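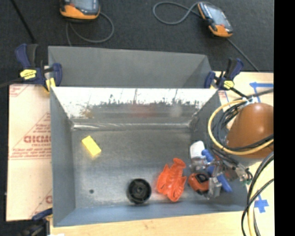
Bin Picking on a Bench: Tips for Collecting Grasp Examples

Search this site Go
Last updated: June

These notes cover the physical side of gathering grasp attempts with one arm and two bins. Software is mentioned only where it changes what happens on the bench. They assume a working arm, a two-finger gripper, a camera fixed over the work area, and a logger that writes one record per attempt. Our logger is Alar and our labeling tool is Stito. Any equivalent will do.

1. Clamp the bins

An empty sheet-metal bin weighs very little compared with the force an arm can put into its wall. Put the two bins edge to edge and clamp them where they meet, one bar clamp per corner, with another at a near corner of the front bin. Trigger clamps are fast and tight enough. Keep the pads on the rim and the handles pointing outward, away from the wrist's path.

Add the clamps to the collision model. A box around each one is sufficient. Make the box larger than the clamp, as handles end up at a different angle every time they are set.

Check the clamps at the start of each session and again halfway through. A bin that has crept three millimeters will not be noticed by eye, but the calibration will be wrong by three millimeters for every attempt after it crept.

2. Mark positions with tape

Blue masking tape on the bench top gives a reference that survives cleaning and comes up without taking the finish off. Use an L for a corner and a cross for a point. Cut the ends square with a knife. Torn ends are good to a few millimeters at best.

Replace all the tape at once, never one piece at a time. Photograph the bench with a steel rule in view before lifting the old tape.

3. Choose objects for the grasp they require

A bin of assorted junk looks varied and often isn't. Sort candidates by what the fingers have to do.

- Flat-sided blocks. Easy when flat on the floor, harder on a diagonal near a wall.
- Long cylinders. These roll, and they lean on other objects or the wall.
- Wheels and rings. Two valid grasps, outside the rim or across the hub recess, and the learner should see both.
- Ribbed or lobed plastic shapes. Contact points are unpredictable. Include several.
- Rounded objects with no parallel faces. High failure rate, which is useful up to a point.

Keep half a dozen objects in the bin at a time. With fewer, the arm rarely meets clutter. With a full bin, most early attempts fail and the records are hard to tell apart.

Swap two objects every 500 attempts. Changing the whole set at once makes it difficult to say later whether a shift in success rate came from the objects or from the model. Write the swap in the log at the moment it is made, with the object numbers.

Discard anything that sheds. Foam crumbs and paint flakes collect at the bend between wall and floor and show up in every later image.

4. Deal with glare

Bare metal walls are a nuisance. They produce a bright band whose edge moves when the arm moves, and they carry smeared copies of the contents. Early in training, the learner will reach for a reflection. Depth sensors also return holes or nonsense on the shiny panel.

Options, in the order we tried them:

Move the lamp. Free, and fixes perhaps half of it. Light from the side opposite the shiniest wall.

Scuff the wall with a gray abrasive pad, in one direction only. Wipe out the dust with a damp cloth.

Line the wall with matte film. Works well until a finger catches the top edge. Fold the film over the rim and tape it on the outside.

Leave it alone. If the system will eventually run over bare metal bins, some portion of the examples should come from bare metal bins. We keep one set of attempts lined and one unlined and tag them separately. Mixing them with no tag cannot be undone later.

5. Route the cables before the first attempt

Cables on a wrist go through more bending in a day of picking than most are rated for in a month of ordinary use. Bundle the gripper lines with the signal lines and tie them at the top of the housing. Leave a wide loop beyond the tie. Size the loop by driving the wrist by hand to both rotation limits and adding a hand's width of slack.

Ties should be snug enough that the bundle does not slide, and loose enough that a single cable can be turned inside it. Trim the tails flush. A cut tail is sharp, and sooner or later it will be dragged along a cable jacket.

Nothing should be able to hang into the bin. A cable that brushes an object moves it between the image and the grasp, and the record then shows the object in the wrong place. These records are hard to find afterward. Test for it: run 19 attempts on an empty bin at full speed and watch only the cables.

Connectors near the fingers need strain relief of their own. Put a spare set in the drawer. They fail first.

6. Keep the handheld controllers within reach

Coiled up on the floor behind the bench is acceptable if the cable is long enough to bring the unit to chest height without pulling. Route the cable around the back of the bins. If there are two units, label both of them, front and back. Stopping the wrong arm is a real error and it happens when people are tired.

The stop button is a separate question. It belongs on the bench edge at the operator's side, fixed down, where it can be hit with an elbow.

7. Let the system reset itself

Two bins exist so that nobody has to refill one. Pick from the front bin, drop in the rear bin, and swap roles when the source is empty. The camera has to cover both.

Vary the drop point. If every object is released over the same spot, the other bin fills with a neat pile in the middle, and the learner gets almost no practice at walls and corners. We draw the drop point at random within a margin from the walls, and release from a hand's width above the floor. Lower than that and objects stay in the pose they were carried in. Higher and they bounce out.

Objects wedged in a corner will be attempted again and again. Cap repeats at the same location at four, then run a stir: fingers closed, one slow sweep across the floor of the bin. Log the stir as its own event. Do not log it as a failed grasp.

8. Label success by something other than the gripper

Finger width alone is a poor test. It reports success when the fingers have closed on the rim of the bin, and failure when they hold something thin. Take an image before the attempt and another after the lift, with the arm clear of the view, and compare the two. Stito does this with a simple difference and flags the doubtful cases for a person. On unlined bins the reflections change along with the objects, so mask the walls before differencing.

Sample the confident cases as well. Pull a small batch at the end of each session and check by hand. If more than two are wrong, relabel the session.

9. Keep the failures

A set made only of good grasps teaches very little about where to stop. Missed grasps, dropped objects and double picks all go in, each with its own tag. What comes out: attempts where a cable touched an object, attempts after a clamp slipped, and attempts where a person's hand entered the bin. Move these to a separate folder and leave them undeleted until the project closes.

The first 3000 attempts from our setup used random grasp points with no model at all. The success rate was low, as expected. They turned out to be among the most useful records we have, mainly for the coverage near walls.

10. Bench habits

- Clear sheet stock, packaging and offcuts away from the working side of the bins. If a sheet must stay, lay it flat and leave it in the same place for the whole session.
- Wipe the bin floors before calibration.
- Look into the drain or bolt holes in the bin floor. Small parts catch there.
- Inspect finger pads under a lamp. Replace both pads even if only one is worn.
- Write down the lamp position. A tape mark on the floor is enough.
- Stop collecting when the room light changes sharply, or tag the change -- either works, but pick one.

Spares worth having on the shelf: finger pads, one bar clamp, cable ties in two lengths, masking tape, a gripper cable made up and tested. We use Levis ties and Hashemi pads. The ties are ordinary. The pads last longer than the ones supplied with the gripper, though they arrive with a slick surface and need a light rub with fine paper before first use.

19 comments
Shares: 2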